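Setting up your celebrity news alerts in Komon

Part 4: Following stars without drowning in gossip

Okay, so you've got Komon installed and you've made your account. Now comes the part I like best, picking the people you want to hear about! I follow 40 actors and singers (I know, I know) and my phone still stays pretty quiet, all thanks to the settings in this section.

1. Open the Follow tab and type a name in the search box. Stage names work, and so do most nicknames.

2. Tap the star next to the name. A gray star means you're not following, a gold one means you are.

3. Pick your topics. You'll get a list with Movies, TV, Music, Red Carpet, Interviews and Relationships. I switch off Relationships for nearly everyone, but hey, you do you.

4. Choose how many alerts you want per day. The app starts you at 20 for each star, and that is a LOT during awards season. I keep mine at 6.

5. Hit Save. If you back out with the arrow, your topics go back to the way they were. I lost a whole evening's picks like that.

Note: Some actors share a name. Check the little list of credits under the photo before you tap the star, or you'll end up with news about a weather presenter. 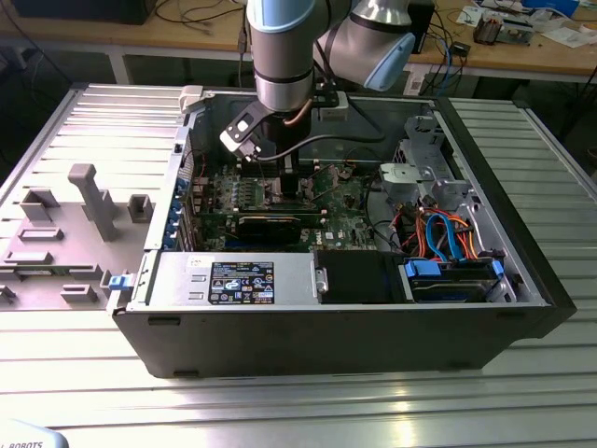
6. Go to Sources and decide who you trust. Komon pulls from about 385 sites, and they are not all equal. I leave Brerura on for interviews and Campbell for casting news, and I mute anything with "insider" in every headline.

7. Set your quiet hours. Mine start when I sit down to watch something, so a spoiler can't pop up halfway through the finale.

8. Send yourself a test alert from the bottom of the page. It should show up within a minute or so. If it doesn't, check that your phone allows notifications for the app, then try again.

Caution: Turning on Rumors also turns on the public comments under each story. You can't have one without the other in this version (updated Jan 22, 2025), and the comments can get nasty. If kids use your tablet, leave Rumors off.

Caution: Removing a star from your list deletes the stories you saved about them too. Export first! It's under Saved, then Share, then Make a Copy.

If you moved over from Eststead, your old list comes in with every topic switched on. Go through it name by name using steps 3 and 4 before you turn on alerts. I skipped that and my phone buzzed right through dinner.

Next up is Part 5, where we sort the home page.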